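3.2 Reinigung kalkhaltiger Natursteinflächen im Sanitärbereich 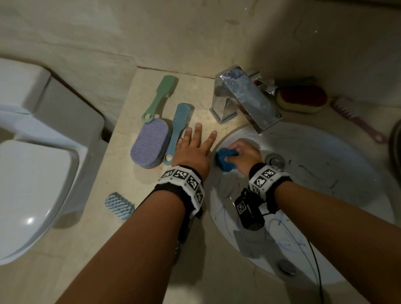

Abb. 4: Waschtisch aus beigem Marmor mit eingelassenem weißem Becken, Auswischen des Beckens mit einem blauen Tuch.

Polierter Marmor besteht überwiegend aus Calciumcarbonat und reagiert bereits bei schwach sauren Reinigungsmitteln mit einem messbaren Glanzverlust. Die in der Literatur verbreiteten Pflegeempfehlungen beziehen sich zumeist auf Bodenbeläge, deren Belastung durch Abrieb bestimmt wird. Für Waschtischplatten liegen deutlich weniger Daten vor, obwohl dort Seifenrückstände, Kalkablagerungen und Reinigerreste auf kleiner Fläche zusammentreffen. Besonders die Fuge zwischen Stein und Becken ist zu beachten. Wird wie in Abb. 4 ein weißes, in die Marmorplatte eingelassenes Becken mit dem Tuch ausgewischt, so grenzen zwei Werkstoffe mit unterschiedlicher Säurebeständigkeit unmittelbar aneinander, und ein für das Becken geeignetes Mittel kann beim Wischen über den Rand auf den Stein gelangen. Schwach blaugraue Schlieren, wie sie an den Seiten und am Boden des Beckens zu erkennen sind, verleiten in der Praxis zum Einsatz saurer Sanitärreiniger. Die vorliegende Untersuchung geht der Frage nach, in welchem Umfang dieser Eintrag den Glanz der angrenzenden Platte verändert.

Untersucht wurden 14 Waschtische in einem Beherbergungsbetrieb in Okau. Sämtliche Platten stammen aus derselben Lieferung und wurden werkseitig poliert, eine nachträgliche Imprägnierung ist nicht dokumentiert. Die Erfassung der Ausgangswerte erfolgte im Juli, vor Beginn der Versuchsreihe. Der Glanzgrad wurde mit einem Reflektometer bei einem Messwinkel von 60° bestimmt. Je Platte wurden eine Messstelle am Beckenrand, eine an der Vorderkante und eine an der Wandseite festgelegt und mit einer Schablone reproduzierbar angefahren. Vor jeder Messung wurde die Fläche mit entmineralisiertem Wasser abgenommen und mit einem fusselfreien Tuch getrocknet.

Zum Einsatz kamen 3 Reinigungsmittel. Mittel A (Handelsname Velora) ist ein pH-neutraler Tensidreiniger, Mittel B (Romska) ein alkalischer Seifenreiniger mit rückfettenden Anteilen und Mittel C ein citronensäurehaltiger Sanitärreiniger ohne Markenbezeichnung. Die Mittel wurden nach Herstellerangabe verdünnt und ausschließlich im Becken dosiert. Ein direktes Auftragen auf die Platte war nicht zulässig, sodass jeder Kontakt mit dem Stein auf Übertrag durch Tuch, Hand oder Spritzwasser zurückzuführen ist. Die Zuteilung der Mittel zu den Waschtischen erfolgte durch Los und blieb über den gesamten Versuchszeitraum unverändert.

Insgesamt gingen 202 Reinigungsvorgänge in die Auswertung ein. Vorgänge, bei denen im Protokoll ein zusätzliches Mittel vermerkt war, wurden ausgeschlossen. Die Protokollierung lag bei T. Garba, die Glanzmessungen führte T. Kobzar durch, dem die Zuteilung der Mittel bis zum Abschluss der Messungen nicht bekannt war.

Bei den Mitteln A und B blieb der Glanzgrad an allen Messstellen innerhalb der Wiederholstreuung des Geräts. Mittel C führte am Beckenrand zu einer fortschreitenden Abnahme, die an der Vorderkante nur abgeschwächt und an der Wandseite nicht nachweisbar war. Der räumliche Verlauf spricht für einen Übertrag durch das Tuch beim Verlassen des Beckens. Spritzwasser hätte eine unregelmäßigere Verteilung erwarten lassen, zumal die Armaturen im Versuch nur mit geringem Durchfluss betrieben wurden. An 4 der mit Mittel C gereinigten Waschtische zeigten sich im Streiflicht matte, halbmondförmige Zonen, deren Lage mit den Messwerten übereinstimmt.

Mittel B hinterließ einen dünnen Film, der den Glanzgrad kurzfristig anhob und nach der Zwischenreinigung mit entmineralisiertem Wasser wieder verschwand. Für die Auswertung ist dieser Effekt ohne Belang. Im laufenden Betrieb kann er jedoch eine beginnende Anätzung überdecken, wenn zwischen verschiedenen Mitteln gewechselt wird. Butt beschreibt für geschliffene Kalksteinböden einen vergleichbaren Befund, allerdings bei höherer Seifenkonzentration und ohne Zwischenreinigung, weshalb die Werte nicht unmittelbar übertragbar sind.

Einschränkend ist festzuhalten, dass die Wasserhärte am Standort nicht variiert wurde. Bei weichem Wasser ist mit geringeren Ablagerungen und damit kürzeren Einwirkzeiten zu rechnen. Auch der Anpressdruck des Tuchs wurde nicht erfasst. Da Calcit eine geringe Ritzhärte aufweist, ist ein mechanischer Anteil am Glanzverlust grundsätzlich möglich, die unveränderten Werte bei Mittel A sprechen jedoch gegen einen wesentlichen Beitrag des Wischens allein. Die Fugenmasse zwischen Becken und Platte wurde nur visuell beurteilt. Verfärbungen traten unabhängig vom verwendeten Mittel auf und werden in Abschnitt 3.3 gesondert behandelt.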